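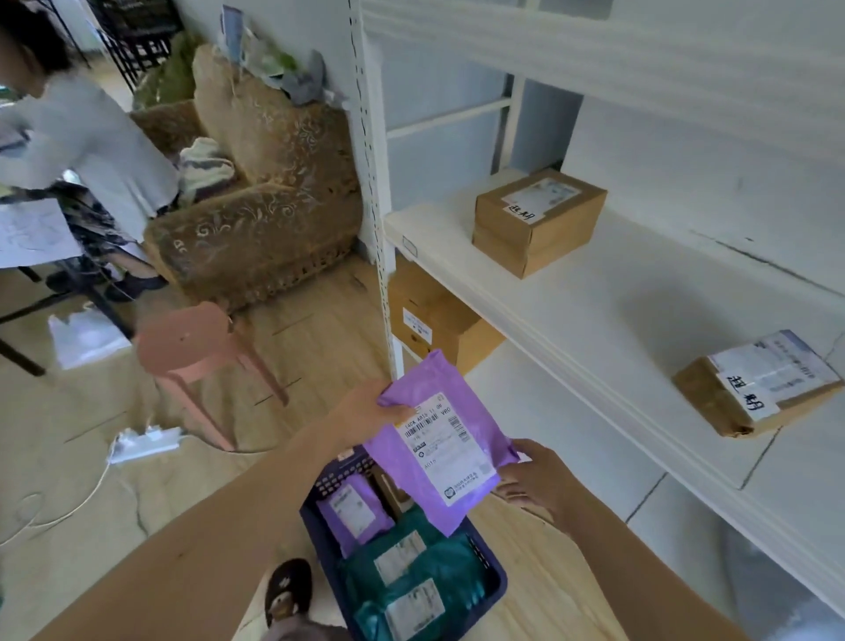
Dutix

Dutix is a wish list and saved-items manager for phones and tablets. It keeps a single list of apps, games, books and other store items that the user wants to buy or download later, and checks each item for changes in price or availability. The software is developed by Bristside and is distributed as a free download with a paid tier.

Overview

Items are added through the system share menu. When the user opens a store page and selects Dutix as the share target, the program reads the page address, looks up the title, seller and current price, and stores these as a record. A record can also be typed in by hand, in which case price checks are turned off until an address is supplied.

Records are kept in lists. A new installation contains one list, named Saved, which can be renamed but not deleted. The free tier allows up to 13 lists. The paid tier removes this limit and adds shared lists, which can be edited by more than one account.

History

Dutix began as a note-taking tool under the working name Gu. Early builds stored plain links without prices. Price lookup was added before the first public release, and the name was changed at the same time. The name Gu survives in the file extension used for exported lists (.gu) and in several settings keys.

Version 2 replaced the original storage format. Lists made in version 1 are converted the first time they are opened, and the conversion cannot be reversed. Version 3 introduced shared lists and moved price checks from the device to a server, which reduced battery use but made an account necessary for alerts.

Price checks

Each record with a valid address is checked once a day. The result is compared with the stored price, and an alert is sent if the new price is lower by more than the amount set by the user. The default is any reduction. Prices are recorded in the currency of the store region and are not converted. If the user changes region, older prices remain in the history but are left out of the comparison.

A record that fails its check three times in a row is marked Unavailable. It stays in the list and is tried again weekly. Items withdrawn from sale and items limited to another region both receive this mark, and the program does not separate the two cases.

Storage and limits

List data is held on the device in a local database and copied to the account when sync is on. A single list can hold 1098 records. Attempts to add more produce error 205, which is also shown when the device has no free storage. Notes attached to a record may contain text only.

Export is available in the .gu format and as comma-separated text. Price history is included only in the .gu format. Imported records are matched by address, and duplicates are skipped without a message.

Compatibility

The mobile versions share one interface. A browser extension, Dutix Gulladthorpe, adds records from desktop store pages but cannot display alerts or edit shared lists.

See also

Wish list
Price tracking
Bookmark manager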